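Drirnimthorpe toy library to open an extra morning from next week

2019-03-02

Families in Drirnimthorpe will soon have a second morning each week to borrow toys, games and puzzles, after the village toy library found a way to stretch its opening hours well beyond what anybody dared hope for at the December meeting.

The library, which lends from the side room of the Merel Hall, has been open on one morning a week ever since it began, and anyone who has tried to squeeze a pushchair through the door at ten o'clock will know just how busy that morning can get. The new session will run for two hours, the same as the old one, and members can bring things back at either. Nothing else about borrowing changes: it is still £2 a visit for as many small items as you can sensibly carry, and £5 for anything that needs a car boot.
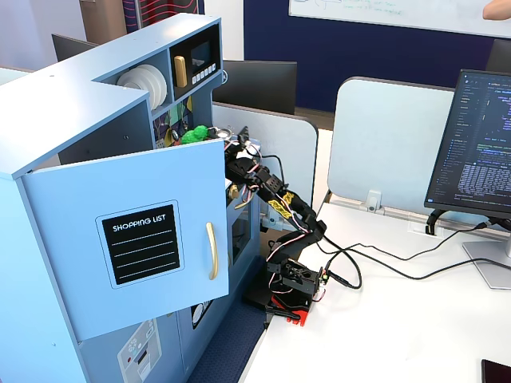
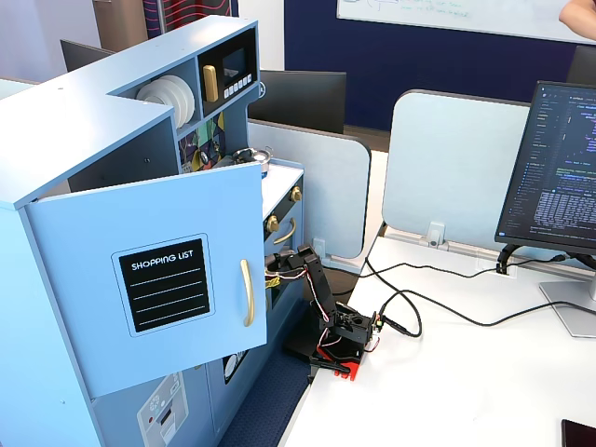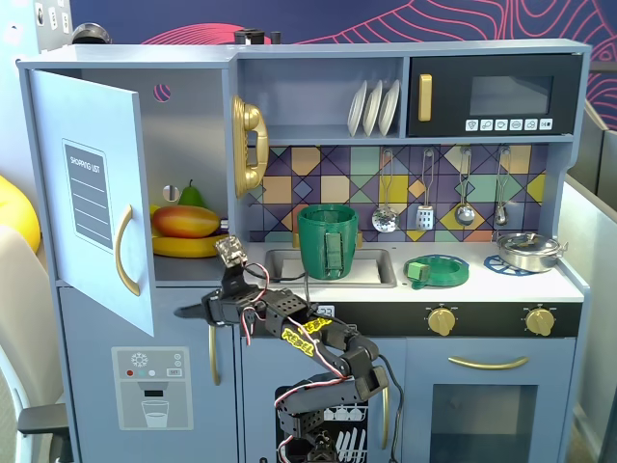
The pale blue play kitchen, with a door open.

Pretend play has always gone out faster than anything else on the shelves, and the organisers say they mean to spend most of this spring's money on it, with shop tills, doctor's bags and dressing-up clothes all on the wish list. Small children do love to copy what the grown-ups are up to, and a good long game of houses can carry a wet afternoon all the way to teatime. It can bring in a bit of early reading and writing as well, and a door with a "SHOPPING LIST" panel and lines for the items is a lovely invitation to have a go at "eggs" or "milk", however the letters come out. Parents have also asked for more play food, and for sturdier baskets to put it in.

The Cunha bakery on the high street is giving the first month's tea and buns, for which everyone is very grateful, and Droleck, the furniture shop by the bridge, has offered a set of low shelves so that the jigsaws can finally come down to where little ones can reach them.

Good, clean toys in working order are welcome as gifts at any session, though soft toys can't be taken, and puzzles should please be checked for missing pieces before they are handed over. Membership is open to grandparents and childminders as well as parents, and covers children up to the age of 8. Forms are at the hall and in the bakery.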